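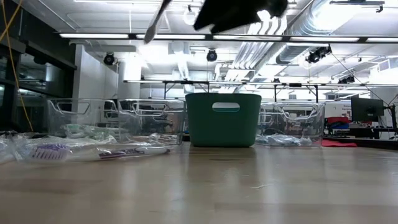
트루드소프(Trudthorpe), 2023년 11월 9일

비교정치 입문 강의 노트
10주차: 예비선거와 현직자 도전

1. 이번 주 범위

지난주에는 정당이 후보를 정하는 방식을 지도부 지명, 당원 투표, 개방형 예비선거의 세 유형으로 나누었다. 이번 주에는 그중 예비선거를 따로 떼어, 같은 당 소속 현직자에게 도전자가 나서는 경우를 다룬다. 교재 7장 앞부분을 읽고 올 것. 7장 뒷부분의 선거자금 규제는 시험 범위에 넣지 않는다.

2. 기본 용어

폐쇄형 예비선거: 해당 정당에 등록한 유권자만 투표한다. 등록 마감일이 투표일보다 훨씬 앞에 있는 경우가 많다.
개방형 예비선거: 당적과 무관하게 한 정당의 예비선거를 골라 투표한다.
결선 예비선거: 1차에서 과반 득표자가 없을 때 상위 두 명이 다시 겨룬다. 과반 대신 더 낮은 기준을 쓰는 곳도 있다.
현직자 도전: 재선에 나선 현직자를 같은 당 후보가 예비선거에서 상대하는 것. 현직자가 불출마한 선거구의 경선은 여기에 들어가지 않는다. 과제에서 이 둘을 섞어 쓰는 답안이 매년 나온다.

3. 도전자는 왜 나서는가

문헌에서 자주 드는 요인은 이념 거리, 추문, 선거구 재획정이다. 이념 거리로 설명하는 쪽은 현직자의 표결 기록이 예비선거 투표자의 중간값에서 멀수록 도전이 늘어난다고 본다. 다만 예비선거 투표자가 일반 당 지지자보다 더 극단적인지는 연구마다 결과가 다르다. 추문은 효과가 크지만 사례가 적다. 재획정의 경우 현직자끼리 맞붙는 일이 생기므로 통계에서 따로 처리해야 한다.

당내 유력 인사의 지지 선언도 살펴본다. 지지 선언은 후보의 이름을 알리고 기부자에게 신호를 준다. 그러나 이길 만한 후보를 골라 지지하는 경향이 있어 당선율만 보고 효과를 판단하기는 어렵다. 이것을 선택 편의라고 하며, 3주차에 배운 내용과 같다.

4. 연습용 사례: 아크팔루(Akpalu) 주

아크팔루는 이번 학기 연습문제에 계속 쓰는 가상의 주이다. 조건은 다음과 같다.

주지사 예비선거는 2월에 치른다.
폐쇄형이며 결선은 없다. 최다 득표자가 후보가 된다.
후보 등록에는 당원 서명 500명분이 필요하다.
현직 주지사는 전직 당 대표가 지지하고, 도전자는 주 의회 의원 다수가 지지한다.
최종 집계에서 현직자가 도전자를 1,706표 차로 이겼다.

생각할 점. 결선이 없다는 규칙은 제3의 후보가 나왔을 때 누구에게 유리한가. 서명 요건을 100명으로 낮추면 후보 수와 현직자의 득표율은 각각 어떻게 바뀌겠는가. 개방형이었다면 상대 당 지지자의 참여가 1,706표 차를 뒤집을 수 있었는가. 마지막 물음은 답이 하나로 정해지지 않으며, 어떤 가정을 두었는지를 본다.

5. 본선과의 관계

치열한 예비선거가 본선에 해롭다는 주장을 분열 가설이라 부른다. 패한 쪽 지지자가 기권하거나 상대 당으로 옮긴다는 것이다. 반대로 경선이 언론 노출과 조직 동원을 늘려 본선에 도움이 된다는 주장도 있다. 초기 연구는 분열 가설을 지지하는 편이었으나, 약한 현직자일수록 도전을 받기 쉽다는 점을 통제하면 효과가 줄어든다.

6. 과제

4번의 물음 가운데 하나를 골라 500단어 이내로 쓴다. 표와 각주는 분량에 넣지 않는다. 인용은 교재와 강의 노트만으로 충분하다. 다음 수업 시작 전까지 제출하고, 늦은 과제는 하루마다 한 등급씩 내린다. 다음 주에는 11주차 주제인 정당 기율과 의회 표결로 넘어간다.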